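Washing and Storing Cleaning Cloths in Shared Buildings

Asdale Housing Services, Guidance for Residents and Cleaning Staff
Last revised Dec 30, 2020

This page sets out how reusable cleaning cloths are to be washed, dried and put away in buildings managed by Asdale. It applies to kitchens, laundry rooms and shared bathrooms. It does not cover mop heads, for which a separate page is available from the Flarnau office.

Cloths are to be sorted before they are washed. Those used on floors or toilets are never placed in the same load as those used on kitchen worktops.

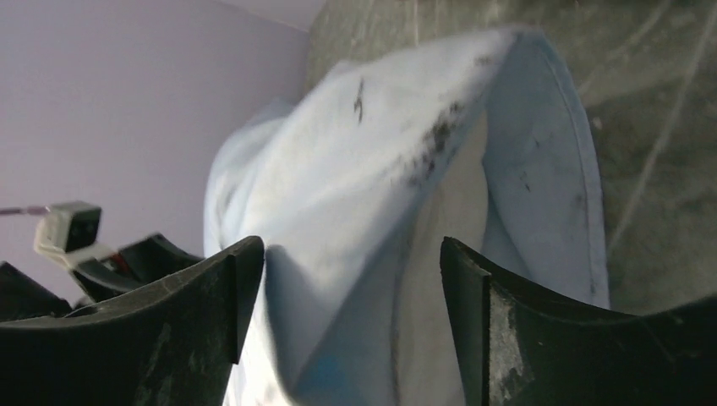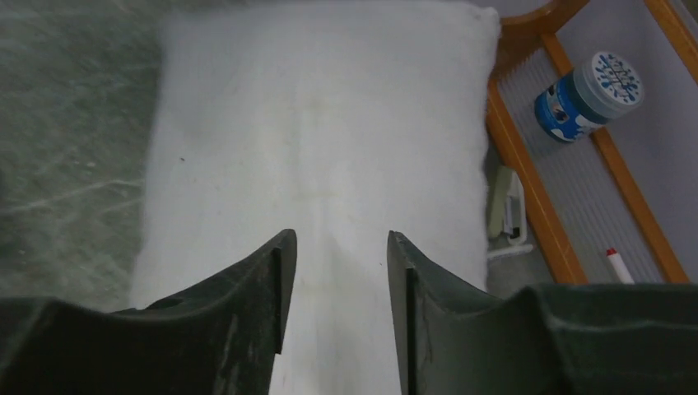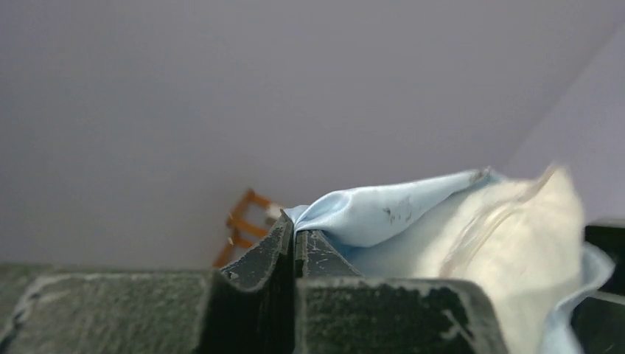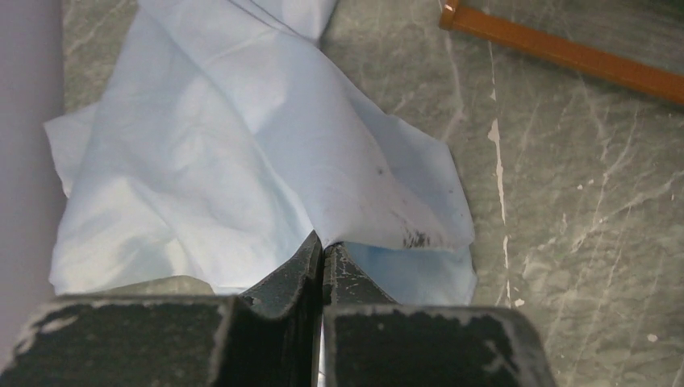
Maxine Quinlan has asked whether kitchen cloths and tea towels may share a load, as her building has only the one machine and the queue for it is long by evening. They may, provided that both are washed at 60 degrees and that neither has been used to wipe up after raw meat.

Before washing

Shake each cloth over a bin or out of doors. Remove hair, crumbs and grit by hand. Cloths with grease on them should be rubbed with a little washing-up liquid and left to stand before they go into the machine. Cloths that have been used with bleach must be rinsed in plain cold water first and must not be mixed with any other cleaning product.

Check the label where there is one. Microfibre and cotton should be washed separately, as cotton sheds lint which clings to microfibre and makes it less useful for glass and taps.

Washing

1. Fill the drum loosely, to no more than three-quarters.
2. Add detergent in the amount shown on the packet for a medium load. Do not add fabric softener. It leaves a coating on the fibres and the cloth will no longer take up water well.
3. Select 60 degrees for cotton. For microfibre, follow the label; many cloths of this type should not be washed above 40 degrees.
4. Run the full cycle. The short cycle is not suitable for cloths used in kitchens or bathrooms.
5. Empty the machine promptly and leave the door open.

Residents of Ngata House should note that the machine on the ground floor takes tokens and the two on the upper landing do not. Tokens may be bought from the office during opening hours.

Drying

Cloths should be hung singly on the rail or dried in the tumble dryer on a low setting. Microfibre must not be dried on a radiator. A cloth that is put away damp will smell within a day or so and will have to be washed again.

The lint filter of the dryer is to be emptied after every load. Any fault with the dryer should be entered in the book beside the door and the machine left switched off at the wall.

Storing

Fold dry cloths and place them in the cupboard marked for the room in which they are used. Stocks are issued by colour, and the colour list is fixed inside each cupboard door. New cloths are to be placed at the bottom of the pile so that older ones are used first.

When to replace a cloth

A cloth should be taken out of use when it has holes, when its edge has come undone, or when it still smells after a full wash. Cotton cloths from kitchens may be kept for floor work and moved to the floor cupboard. They must not return to the kitchen afterwards.

Requests for new cloths should be sent to Marlina Tambunan on form 552 by the end of the month. The next full stock check takes place in April, and cupboards should be in order before then.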